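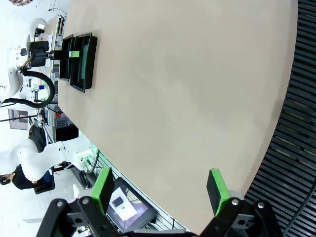 Section 4. Setting up the watering controller

Read Section 3 (valves and pipework) before you start. The steps below assume that every valve is already in the ground, that the valve wires have been pulled back to the controller, and that the main shutoff opens and closes by hand.

The Zuner controller runs up to 34 zones from one cabinet. A zone is one valve and all the sprinklers or drip lines fed by it. Zones are numbered in the order they are wired, so it pays to walk the site with the plan first and decide on an order that makes sense on the ground. At Noscombe the numbers go clockwise from the pump house.

4.1 Before you begin

You will need:
A flat-blade screwdriver, small
A wire stripper
Waterproof wire connectors, two per valve
A multimeter
The site plan with valve positions marked
A pencil and the zone sheet from the back of the guide

CAUTION: Turn off the power at the breaker before you open the inner door. The switch on the front of the cabinet stops watering. It does not remove power from the terminals.

4.2 Choosing where the cabinet goes

1. Pick a wall that stays out of direct afternoon sun. The display is hard to read in bright light.
2. Mount the cabinet so that the display is at eye level for the person who will use it most.
3. Leave enough clear space to the left for the outer door to swing all the way open.
4. Keep the cabinet away from pump motors and from large chargers.
5. Bring the valve wires in through the bottom opening. Do not drill new holes in the top or sides.

Note: In an unheated building, the controller can stay on the wall through the winter with the power left on. If the building has no power in winter, take out the backup battery and bring it indoors.

4.3 Wiring the valves

1. Turn off the power at the breaker and check with the multimeter that the terminals are dead.
2. Strip each wire end back far enough to fill the terminal. No bare copper should show outside it.
3. Connect one wire from every valve to the common wire. The terminal for the common is marked C.
4. Connect the other wire from the first valve to terminal 1, from the second valve to terminal 2, and so on.
5. Write the zone number and the place it waters on the zone sheet as you make each connection.
6. If you have a pump start relay, connect it to the terminal marked P.
7. Tug each wire gently. Any wire that slides out needs to be stripped again and refitted.

CAUTION: Never connect pump power directly to terminal P. It carries a low-voltage signal only and must go to a relay.

Note: Where two valves have been joined to one terminal on an older system, separate them if you can. The controller will run both, but the pressure at the far end is usually poor and a fault on one valve will show up as a fault on both.
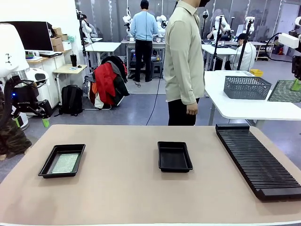 Zone boards plug into the back panel behind the inner door, and the controller will only show as many zones as it has boards for. Turn off the power before you pull one or push one in, and hold it by its edges. When a board has to come out while you work on the panel, lay it flat in a shallow tray, as with the green board at the left, and keep tools and wire scraps out of that tray. If you have several out at the same time, stand them upright in a slotted rack like the long black one on the right. Write the slot number on a scrap of masking tape and put the tape on the tray or rack, never on the board. A board that goes back into a different slot will work, but its zones will take the numbers of the new slot and your zone sheet will be wrong.

4.4 First power-up

1. Close the inner door and switch on the breaker.
2. Wait until the display stops flashing. If it is still flashing after a few minutes, see 4.9.
3. Set the time of day. The clock is a 24-hour clock unless you change it under Display.
4. Set the month and day. The controller uses these for seasonal adjustment and for nothing else.
5. Enter the installer code, 1454, when asked.
6. Choose a new code of your own and write it on the zone sheet. Keep the sheet somewhere other than inside the cabinet.
7. Select Find Zones. The controller checks each terminal in turn and lists the ones that have a valve.

Compare the list with your zone sheet. A zone that is on the sheet and missing from the list has a broken wire, a poor joint or a failed valve coil. A zone that is on the list and missing from the sheet has been wired and not written down – find out where it is before going on.

4.5 Testing each zone by hand

Do the test with a second person if possible, one at the cabinet and one outdoors.

1. Open the main shutoff slowly. Air in the pipes will come out at the highest heads first and can be noisy.
2. Select Manual, then zone 1, and press Start.
3. Look at every head on the zone. Each one should rise fully and turn.
4. Check the joints in the valve box while the zone is running.
5. Press Stop and wait for the heads to drop.
6. Repeat for the next zone.

If the water keeps running after you press Stop, close the main shutoff and open the valve. Grit under the diaphragm is the usual cause on a new system. Rinse the parts in clean water and put them back in the same order.

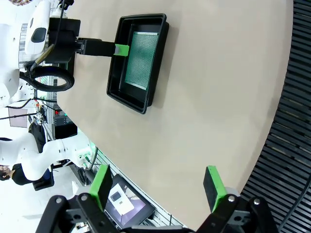
Grounds and Irrigation Department, Noscombe

4.6 Setting a watering program

A program is a start time, a list of zones and a run time for each zone. You can have more than one program, and most sites do: one for grass, one for beds and one for containers is a common arrangement.

1. Select Program, then A.
2. Set the start time. Early morning is best for grass. We use 4:30 a.m. on the lower lawns, which has them finished before the gates open.
3. Add the zones that belong to the program.
4. Set a run time for each zone. If you have no figures to work from, begin with 15 minutes for rotating heads and shorten or lengthen it after the first week.
5. Choose the watering days, or choose Interval and set the number of days between runs.
6. Press Save. If you leave the screen without saving, the controller goes back to the last saved version.

Note: Zones in a program run one after another. If program A has not finished when program B is due to start, B waits. Add up the run times before you set the second start time or you may find sprinklers running at lunchtime.

On clay or on a slope, split a long run into two shorter ones using Cycle. Water that is running down the path is a sign that the run is too long, whatever the sheet says.

4.7 Tank supply

Skip this part if the system is fed from the water main only.

At the Trurkthorpe beds the supply comes from a tank, and the controller needs to know how much it can take out before the pump runs dry.

1. Select Supply, then Tank.
2. Enter the usable amount in gallons. For the Trurkthorpe tank enter 400. The tank holds more than this, but the outlet sits above the floor of the tank.
3. Connect the float switch to the terminals marked S.
4. Lift the float by hand and check that the display changes from LOW to OK.
5. Set the action for a low tank to Stop and Hold. The program will carry on from the same zone when the level comes back up.

CAUTION: Do not set the action to Ignore. A pump that runs without water will be damaged.

4.8 Seasonal adjustment and rain

Seasonal adjustment changes every run time by the same percentage. Set up the programs for the hottest part of the year with the adjustment at 100, then bring it down for the cooler months. Containers under cover should be in a program of their own with the adjustment turned off.

The rain sensor goes on a south-facing fence or roof edge, in the open, clear of sprinkler spray. Set it to Delay. In December the programs should be switched off altogether and the lines drained as described in Section 6.

Higinio Ponce keeps a list of the settings used at each site last season. Ask him for a copy before you make large changes.

4.9 If something is wrong

Display blank: Check the breaker, then the fuse on the left of the inner door.

Display flashes and does not stop: Turn off the power, reseat the zone boards one at a time, and switch on again.

One zone does not run: Measure across its terminal and C with the power off. A very high reading means a broken wire or joint. A reading close to zero means a short.

No zones run, display normal: Look for RAIN or HOLD in the corner of the screen. If neither is there, check the common wire.

Zones run at the wrong time: Check the clock first, then look for a second start time left in the program from last year.

Clock wrong after a power cut: Replace the backup battery. We use the Holst battery kept in the stores cupboard, and the old one goes in the recycling bin by the door.

If none of these helps, note what the display says, switch the front switch to Off and leave the main shutoff closed. Report it to Oluf Gunnlaugsson at the pump house with the zone sheet.

Section 5 covers drip lines and filters.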